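Keeping Small Tables Steady, Clean and Out of Trouble
Posted 12/27/18 in Around the House

We moved into the house on Iddale with one good table and a whole lot of opinions about where it should go. Since then I have owned, painted, glued, leveled and given away more small tables than I care to admit, and people keep writing in to ask about wobbles and rings and sticky tops, so I thought I'd put it all in one place. Get yourself a cup of something, this runs on a bit.

The wobble first. Before you fold up a matchbook, find out whether it's the table or the floor. Turn the table a quarter of the way around and rock it again. If the wobble stays with the same corner of the table, it's the table. If it stays in the same spot in the room, blame the floor. My kitchen floor drops toward the back door and I spent a whole July sanding a perfectly good leg before I figured that out!

For a table with four legs, stick-on felt pads are fine, and you can stack two under a short leg. Trim the second one a little smaller so it doesn't peek out and collect dog hair. Press them on and leave the table upside down overnight if you can stand to, the glue holds much better that way.

Pedestal tables are a different animal. The trouble is hardly ever at the floor. Flip the table over (get help, the bases are heavier than they look) and check the screws where the column meets the top. They work loose over the years from people leaning on the edge to stand up. Snug each one a little at a time, going back and forth across the plate the way you would with a car wheel. If a screw just spins, take it out, pack the hole with a toothpick or two dipped in wood glue, snap them off flush, and put the screw back once the glue is good and dry.
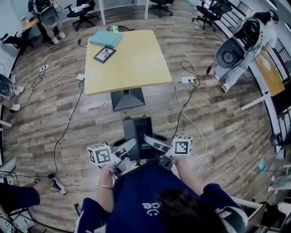 Square top in light yellow wood on a black pyramid-shaped pedestal.

Pale tops show everything, I'm afraid - coffee, ink, the bottom of a flowerpot. For everyday cleaning I use a soft cloth wrung out in warm water with one drop of dish soap, then a dry cloth right behind it. Go with the grain. Skip the scrubby side of the sponge, no matter how tempting that dried jelly looks. Lay a damp rag over the spot for a few minutes and it will usually wipe right off.

White rings are moisture caught in the finish. I rub a dab of plain mayonnaise on them and leave it an hour or so, then buff. My mother swore by toothpaste, but that's gritty stuff and it left a dull patch on her sideboard that we all politely put a lamp on. Dark rings have gone down into the wood itself, and those mean sanding, so try the mayonnaise first and hope.

Black painted bases get scuffed by shoes. A pencil eraser takes off a surprising amount. For real chips I dab on a bit of matching paint with a cotton swab, let it dry, and dab again. I bought my last little pot at Skullard for 8 dollars and it will probably outlive me.

One more thing, about placing a table in the middle of a room. Leave enough space to pull a chair out and still get by behind it with a laundry basket on your hip. I lay newspaper on the floor the size of the table and walk around it for a day before I move anything heavy. It looks silly, and the cat will sit on it, but my back thanks me.

Next time, drawers that stick.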